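We use cookies to remember your settings and to see which pages are being read. Accept all | Manage choices

Can my GP surgery move me to a different practice after a boundary change?

Hello everyone, I hope somebody can put my mind at rest, as I've been going round in circles with this since the letter came on Friday. I've been a patient at the Trerine surgery for a very long time, long before they had the new building, and I know the reception team by name and they know me (and my knees!). The letter says that from October the practice area is being redrawn, and that my side of Mistetthorpe will be outside it. It goes on to say that patients "may wish to consider registering" at Sisby instead, and there's a form enclosed.

Now, my question is whether I have to. Sisby is two buses away for me, and the second one doesn't run after half past five. I also take regular tablets for blood pressure and see the nurse for a check, so I'm not somebody who can just drift off the books for a month while things are sorted out. My neighbour reckons they're closing the list to get their numbers down. There are 2,553 patients on it according to the letter, and she says surgeries like to be nearer 3,000, which would make it very odd to be sending people away, but I don't know where she heard that.

I don't want to be awkward and I do understand that they're short of doctors. I'd just like to know where I stand before I ring up and get flustered. Thank you for reading all this.

Soo-ah Min

14 comments | 6 shares

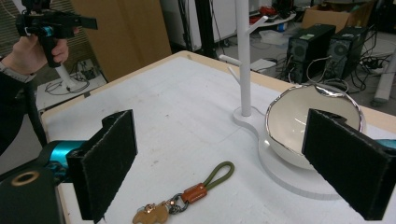
HEALTH SERVICES & LOCAL CARE

2 answers

First answer

Hello Soo-ah, and please don't fill that form in yet! Read the wording again, slowly, with a cup of tea. "May wish to consider" is an invitation. If they were taking you off the list they would have to tell you so plainly, and from what you've copied out they haven't.

I worked on a surgery front desk for a good many years (a different county, I should say, and I've been retired a while) and we went through a boundary change ourselves. What happened with us was that everybody already registered was allowed to stay, and the new line on the map only really mattered for people joining. What did change was home visits. If you lived outside the line you could still come in for appointments, phone for advice and get your prescriptions as before, but a doctor wouldn't necessarily come out to you, and there was a separate arrangement for that. So that's the thing I'd be asking about, particularly as you mention your knees.

When you ring, try to go for mid-afternoon. First thing in the morning is all people wanting same-day appointments and the poor soul on the desk won't have time for you. Ask for the practice manager, or ask for the manager to ring you back, and have these written down in front of you:

Am I being removed from the list, yes or no?
If I stay, will I still be entitled to home visits, and if not, who does them?
Will my repeat prescription carry on going to the same chemist?

Then ask for the answers in writing, an email will do. They won't think you're being awkward, I promise. We used to be rather glad of the people who asked properly, as it saved three muddled phone calls later on.

One more thing. If you do decide to move in the end, order your tablets before you hand in the form so that you've got a decent supply in the cupboard. Notes usually get across quickly now but repeat prescriptions often need setting up afresh, and the new place may want to see you first. And if you can't get a straight answer, your area's NHS complaints team or the local Healthwatch will help you, and they're generally very nice on the phone.

Do let us know how you get on.

Marked helpful by 9 readers

Second answer

We had the same letter, we're up past the chapel. My husband rang and was told we could stay put. He didn't ask about visits so I can't help you there. I don't know about the numbers business either, but there must be 200 of us on this side of the village at least, and I can't see Sisby wanting the lot of us all at once, their car park is bad enough as it is.

If you do end up over there, ask for Dr Song. She's lovely and she doesn't rush you.

Reply | Share (2)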